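Notes from the sewing room

Well, what a month June has been! I had meant to write a short piece this time, but those of you who know me will not be holding your breath, so do put the kettle on.

First of all, thank you to everyone who came along to the curtain swap. We had 75 through the door by teatime, which is a good deal more than last year, and I went home with a pair of green velvet ones that I have no window for (my sister has a window, luckily, and now she has the curtains too). The takings came to £230, and that will go towards having the two older machines serviced before the autumn classes begin.

Now, a word on hems, as I promised the Melis Road ladies. If you are taking up a heavy fabric, please hang it for a few days before you cut. I know it is tempting to get on! But cloth drops, and a hem that was perfectly straight on the table can look very sorry for itself once it has been up at the window for a while. Pin it, leave it, look at it again in the morning light, and then sew. A long, loose hand stitch is kinder to velvet than the machine, and you can always unpick it.

Inês Henriques is running her patchwork mornings again, starting with a simple nine-patch cushion. You will need cotton scraps, a ruler and a decent pair of scissors that have never been near paper. She has about 100 templates to lend, all in labelled envelopes, and would dearly like them back in the same envelopes.

We are still looking for buttons for the children's table, the bigger the better, and if anybody has a tall cutting table going spare, my back would be very grateful. Ours is too low for laying out anything longer than a skirt, and I have been doing the Drumar Hall curtains on my knees. 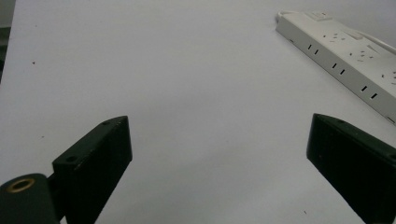

A white tabletop with plenty of bare surface.

Recent items
Darning without tears
Wool sale at Nelov Mill
What to do with odd zips

Contact the newsletter desk | © Ratolov Sewing Circle | Back to top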